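Sensory processing sensitivity in school-age children

Sensory over-responsivity, often shortened to SOR, is a pattern in which a person reacts to everyday sounds, textures, lights, smells or movement more strongly, more quickly or for longer than most people of the same age. It is described most often in children between the start of school and the early teens, although many adults report it too. It is common among autistic people and people with attention difficulties, and it also occurs in people who have no other diagnosis.

Status as a diagnosis

Sensory over-responsivity isn't listed as a separate disorder in the main psychiatric manuals. Unusual reactions to sensory input are included among the features that may be counted toward a diagnosis of autism, but a child who has only sensory difficulties usually receives no formal label. Occupational therapists have tended to treat SOR as a problem in its own right. Psychologists and pediatricians are more divided, and some regard it as a part of anxiety or of temperament.

The disagreement has practical effects. A school may be willing to make changes for a child with a recognized diagnosis and unwilling to make the same changes for a child without one. Services also differ in who they will see, and a family that moves may find that a description accepted in one district means little in the next.

Features

The reactions seen in SOR depend on the sense involved. Sound and touch are the two most often reported by parents. A child may cover the ears when a hand dryer starts, refuse certain socks or collars, gag at the smell of a cafeteria, or become distressed when brushed against in a line. Some children respond by leaving or hiding. Others become angry, and the anger may be treated as a conduct problem if the trigger goes unnoticed.

Reactions often vary through the day. Many children manage a noisy classroom in the morning and fall apart at home at four in the afternoon. Tiredness, hunger and illness tend to lower the threshold. Predictability matters as well: a loud sound that the child makes, or knows is coming, is usually easier to bear than the same sound arriving without warning.

SOR is usually set apart from two other patterns. In under-responsivity, the person seems not to register input that others notice. In sensory seeking, the person looks for strong input such as spinning, crashing or chewing. The three can occur in the same child - a boy who cannot stand light touch may still ask for tight hugs.

Assessment

Assessment normally begins with a questionnaire filled in by a parent, sometimes with a second form for a teacher. The two forms frequently disagree, and this isn't necessarily an error, as home and school make different demands. Direct observation is used in some clinics, where the child is offered a series of sounds, textures and movements and the reactions are scored.

The Sollport Sensory Checklist, drawn up by Ximena Retamal and Tibor Antal, is one of the shorter parent forms. It has eight sections, seven of them covering a single sense or type of movement and the last covering daily routines such as dressing and meals. It was first tried with 812 families. Agreement between parents of the same child was good for touch and food and weaker for sound. Carys Morgan has criticized the form for asking mainly about behavior and leaving out what the child says about the experience, and a self-report page for older children was added to the second version.

Hearing and vision are generally checked before a sensory explanation is accepted. Reduced tolerance of sound can follow an ear problem, and discomfort in bright light can be a sign of migraine or eye disease.

Relationship with anxiety

Anxiety and SOR occur together often. Three accounts have been put forward. In the first, an anxious child scans for threat and so notices more. In the second, repeated unpleasant experiences teach the child to expect more of them, and anxiety grows out of the sensory problem. In the third, both arise from a shared difference in arousal. Patricio Villalba and Ulises Leiva followed a group of children in Stunham from preschool onward and found that early sensory difficulties came before later anxiety more often than the reverse. The group was small, and children who left the area were lost to the study.

Support

Most support consists of changing the surroundings and the timetable. Common measures include a seat away from the door, ear defenders for assemblies, warning before a fire drill, and permission to change for gym class in a separate room. Clothing without labels or raised seams is widely used.

Therapy based on sensory integration uses swings, climbing equipment and tactile play, led by a trained therapist. Evidence for it is mixed, partly because the name has been applied to very different programs. Weighted blankets are popular with families, and trials of their effect on sleep have given uneven results. Cognitive behavioral therapy may help with fear of a trigger, though it isn't expected to change the sensation itself.

Forced exposure, in which a child is kept near a trigger until the reaction stops, is discouraged by most therapists - it can increase avoidance and damage trust. Gradual approaches in which the child controls the pace are better tolerated.

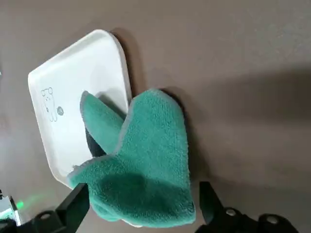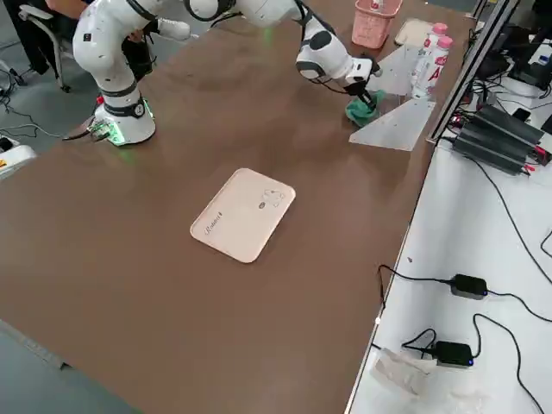
Common questions

Do children grow out of sensory over-responsivity?

Many become less reactive with age, and others stay as sensitive but learn to plan around their triggers. Adults have more control over their clothing, food and workplace than children do, so the same level of sensitivity may cause fewer problems in daily life.

See also

Misophonia
Hyperacusis
Selective eating
Occupational therapy in schools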